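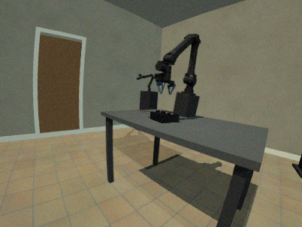 Ticket subject: Burrow logger records missing after Friday download
Project: Grulier Seabird Monitoring
Opened by: Kirsty Yule, field records
Assigned to: Donnie Niven, data support
Priority: Normal
Status: Closed

Reported problem

The June download from the petrel burrow loggers on Irno is short. The tag reader at the north slope should have returned 2,412 entries and exits for the period, going by the counter on the unit itself. The file received by this office holds 635. The missing records all fall after the first week. Burrows on the south slope are not affected.

The colony summary is due to the island warden before the next boat, and the feeding visit figures cannot be completed without the north slope data. Please advise whether the records can be recovered without a second landing. Chicks are present in most burrows and the access permit allows only one further visit.

Initial response - Donnie Niven

The file was opened and checked against the south slope download. It is not damaged. The last line is complete and carries a normal end marker, which suggests that the reader closed the file on its own and began another.

The field team is asked to confirm the following:

1. Whether the reader was set to one continuous file or to split files.
2. Whether the battery was changed during the period, and at what time of day.
3. Whether the memory card is still with the team or was returned to the reader.

Reply - Malou Fogh, field team

The battery was changed once, shortly after 11 p.m., when the adults were coming in. The setting for split files was not checked. The card was exchanged for a blank one and the original is in the dry box at the mainland office. Only the file with the site name was copied. 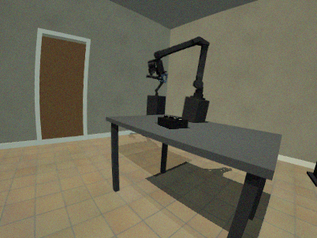 Findings

The original card was read on Monday morning. It contains the named file and two others, both stored in a folder with the reader's default name. When power was lost at the battery change, the unit returned to its factory settings, dropped the site name and began to split its files at 1,000 records. The three files together hold 2,412 records, in agreement with the counter.

The clock was also reset at the battery change. All times in the second and third files are therefore wrong by a fixed amount. The correction was worked out from one adult, tag name Skullico, which was read at the north slope and was also noted by hand by Malou Fogh at the burrow entrance that same night. A second bird, Trevor, gave the same result.

Action taken

The three files were joined, the times corrected and the site name restored. The original files have been kept unchanged in the project archive. A note on the correction is attached to the joined file and should remain with it.

Advice for the next visit

Copy the whole card, including folders with unfamiliar names. After any battery change, check the clock and site name on the reader before leaving the slope - the display shows both when the side button is held down.

Closing note - Kirstin Nisbet, project office

The corrected file has been received and the feeding visit figures have been sent to the warden. No second landing is required for this purpose. The battery instructions in the field handbook will be amended before the autumn work begins. Ticket closed with the agreement of Kirsty Yule.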